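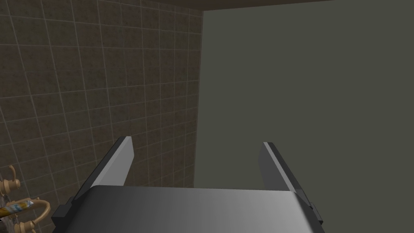 Changes to the Tranalbridge library hours and loans
2021-10-18

The Tranalbridge branch is moving to its winter timetable at the start of next month. The doors will open an hour later in the mornings and stay open until 7 p.m. on weekdays. Saturday hours are the same as before. The branch stays closed on Sundays.

The later evenings come out of the survey we ran in July. Most people who filled it in asked for more time after work, and very few said they came in during the first hour of the day. If the early hour matters to you, please tell the front desk. The timetable will be looked at again in the spring.

Loan periods are changing too. Books can now be kept for 4 weeks, up from 3. You can renew a book online or by phone as long as no other reader has asked for it. New releases with the yellow sticker are still one-week loans and can't be renewed.

The limit on holds goes up to 12 per card. When a hold comes in, we keep it on the shelf behind the desk for 5 days. After that it goes to the next person on the list. A lot of holds go uncollected, so if you no longer want a book, please cancel the request and let it move along. You can do this from your account page or by calling us.
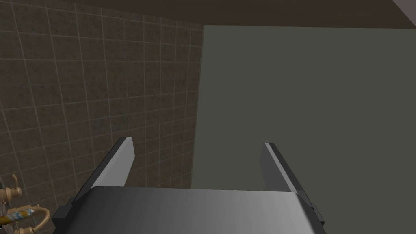

Late fees on children's books ended last year and are not coming back. Fees on adult books remain, but they stop building up once they reach the price of a paperback. Lost books are charged at what it costs us to replace them. If a lost book turns up later in good condition, bring it in with your receipt and we will refund the charge.

The Ledis Room can be booked again by local groups. It holds a meeting or a small class, and there is no charge for groups that let anyone attend. Private bookings pay by the hour. Forms are at the desk – please hand them in at least a week ahead. Chairs and tables need to go back against the wall when you finish.

Parking behind the building will be tight for the rest of the month while the drainage work on Cloltalis Street is going on. The two spaces by the ramp are being kept clear for people with permits. There is street parking on Turunen Avenue, which is a short walk and free after 5 p.m. The book drop on that side can be used at any hour, but large picture books tend to jam in it, so bring those inside if you can.

The fall book sale raised enough to replace the worn-out audiobooks in the mystery section. The new copies are being added to the catalog now and should be ready to borrow before Thanksgiving. Leftover sale books are on the cart near the entrance, hardcovers for a dollar and paperbacks for fifty cents. We can't take any more donations until the new year – the storage closet is full.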